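Folding Shorts and Other Short Garments Flat for Drawer Storage

Posted by Viola Palumbo, 12 February 2026
Filed under: Laundry, Folding

This page covers shorts with a fixed waistband. Elastic-waist shorts fold the same way but need one change, given at the end. The finished piece is a flat rectangle that stands on its long edge in a drawer.

What you need

A flat surface wider than the garment is long. A bed works if the mattress is firm and the bedspread is pulled tight. A table is better for thin cotton.
A strip of stiff cardboard to use as a width gauge. Cut it to the inside height of the drawer, less two fingers.

Step 1. Clear and sort

Take one garment at a time from the basket and open it out. Put anything still to be folded at the far side of the surface so the near half stays free. Do not stack unfolded items. The bottom ones pick up creases that have to be pressed out again.

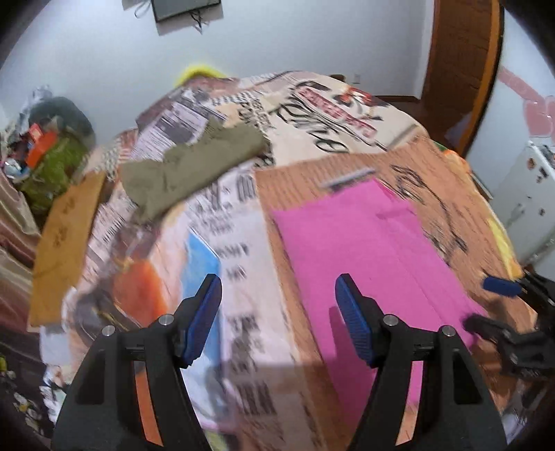

Check pockets before going further. Turn each pocket lining out, shake it, and push it back in with the fingers flat. A bunched lining leaves a ridge that shows through the front once the piece has been stored for a week or two.

Close the zipper and fasten the button. An open fly lets the waistband spread, and the two halves will not line up in Step 3.

Step 2. Lay out and smooth

Hold the shorts by both ends of the waistband, lower the hems onto the surface first, then let the rest down. Pull the waistband straight. Work from the waistband toward the hems with the side of the hand, one leg and then the other. Do not pull on the hem itself, as it will stretch out of line with the seam. 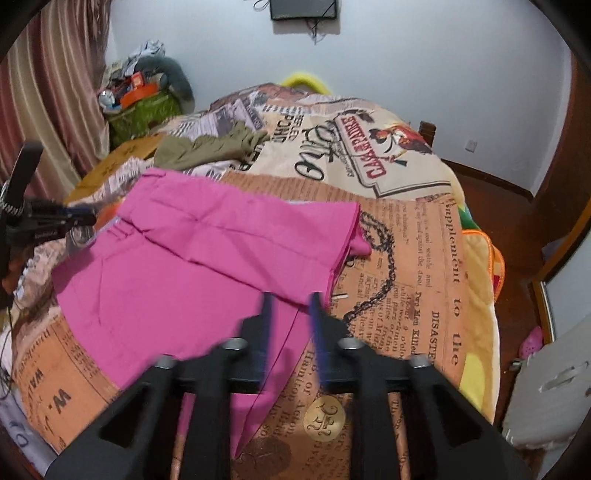

The center seam is the reference for the first fold. It runs from the middle of the waistband down to the crotch, and everything is measured against it. Before folding, look at the line where the legs meet and at both hems. On the bright pink pair a dark crease runs between the legs, and a small roll of fabric sticks out past the straight hem of the upper leg. Any roll like that should be opened and flattened first, or it will be trapped inside the fold. Belt loops should lie flat against the waistband.

Step 3. First fold

Bring one leg over the other along the center seam. Match the waistband ends, then the hems. The crotch will stick out as a point. Fold the point in until the edge is straight.

Step 4. Second fold

Lay the cardboard gauge across the shorts at the hem end. Fold the hems up over it, toward the waistband, and slide the gauge out. Fold again if the piece is still taller than the gauge. Most adult sizes need 2 folds here. Heavy twill may take only one.

Step 5. Store

Stand the piece on its long edge with the last fold facing up. Fill the drawer from front to back. Leave a hand's width free so that a piece can be lifted out without dragging its neighbors.

Elastic waists

Skip the button and zipper check. In Step 3, hold the waistband flat with one hand while folding, and stretch it once before Step 4 so the gathers spread evenly.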